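Trusell Two-Arm Bench Package
Planning and ordering guide

Updated Mar 18, 2019

If you've got a grant line to spend or a capital request due, start with this page before you open the price list. We build the Trusell bench package for labs, colleges and small product teams that want two arms working over one table, and we love talking people through it. Most of the calls we get are about everything except the arms, though: the bench, the ceiling, the power, the spares drawer. So we've put all of that down in the order people usually run into it.

What comes in the package

Two arms with matching black two-finger grippers
Overhead mounting beam with brackets and hardware
Controller cabinet and emergency stop (one per operator side)
Cable set, including drop cables for overhead cameras
Wukico fingertip set, standard and narrow
Commissioning visit, two days on site
Printed manual, plus the Nasrallah planning workbook on a USB stick

Cameras, benches and computers are quoted separately. Plenty of customers already own perfectly good ones and we'd sooner see that money go into fingertips.

Choosing a bench

Get a heavy one. A light table will creep, and your calibration creeps along with it. We like a pale timber top for general handling work as it's kind to crockery and easy to mark up with pencil when you're laying out positions. A glossy finish will pick up reflections from ceiling panels, so if your vision people are fussy about that, ask the joiner for a matte coat. Leave clear floor on at least two sides. You'll want to walk around the thing far more than you expect!

Objects and fixtures

This is the line that gets left off nearly every budget we see, and it's such a fun one to fill in. You need things for the grippers to handle. Buy them from ordinary shops, buy spares, and mix plain colours with patterned ones so your vision work gets a proper stretch. Simple racks made from thin wooden strips are cheap, any workshop can knock them together in an afternoon, and they give you uprights and rails to reach past. That matters a great deal when you're deciding which fingertip to order.

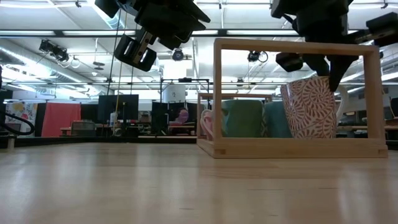

Right gripper at the rim of a patterned mug, wooden rack on the bench.

Mugs are a favourite of ours for first trials. The handle gives you a direction to worry about, the rim gives you a thin edge to pinch, and once they're lined up in a row the neighbours get in the way beautifully. Put at least one patterned mug in with the solid ones. Budget for breakages too. We allow four replacements per project in our own planning.

Standard or narrow fingertips?

The standard Wukico tip is the tougher of the two and suits boxes, blocks and anything you can approach from the side. The narrow tip is the one for rims, slots and working between close objects. Both sets are in the package, but if your work is mostly tableware or lab glassware, add a second narrow set to the first order. Changing tips takes a hex key and a few minutes per arm.

Ceiling and overhead work

Have a look up before you order. Ductwork, light panels and sprinkler heads all have opinions about where your beam can go. Send us a rough sketch with heights marked and we'll tell you which bracket kit fits. A high open ceiling gives you the most freedom, though you may need the long drop cables. If you can't fix to the building at all, the Premham free-standing frame does the same job and takes up a bit more floor.

Allow 200 mm of clearance between the beam and any duct or light fitting. Cable loops need room to move, and you'll be up a ladder sooner or later.

Part numbers for budgeting

Package, ceiling mount: TB-200
Package, Premham free-standing frame: TB-323
Extra narrow fingertip set: see the Wukico accessories sheet

Prices depend on freight and the mounting option, so we quote each one individually. Quotes hold for the financial year in which they're issued. For anyone working to a February submission, get your sketch in before the holidays and you'll have a firm number in good time.

Running costs

Fingertip pads wear and should be treated as a consumable. Drop cables last well if they're strain-relieved properly at the beam. We recommend a service visit each year, and it can be booked with the package or later on. The software licence covers both arms and doesn't expire, and updates come with the service visit.

Training

The commissioning visit includes hands-on time for up to six people. Hartmut Voß runs most of these and is very happy to work with your own objects, so have them unpacked and on the bench. Groups that bring a real task get much more out of the second day than groups that stick with our demo blocks.

Lead time

Ceiling-mount packages are built to order. Free-standing frames are usually in stock. Ask for the current dates with your quote.

Related pages: Planning workbook | Bracket kits | Wukico accessories | Request a quote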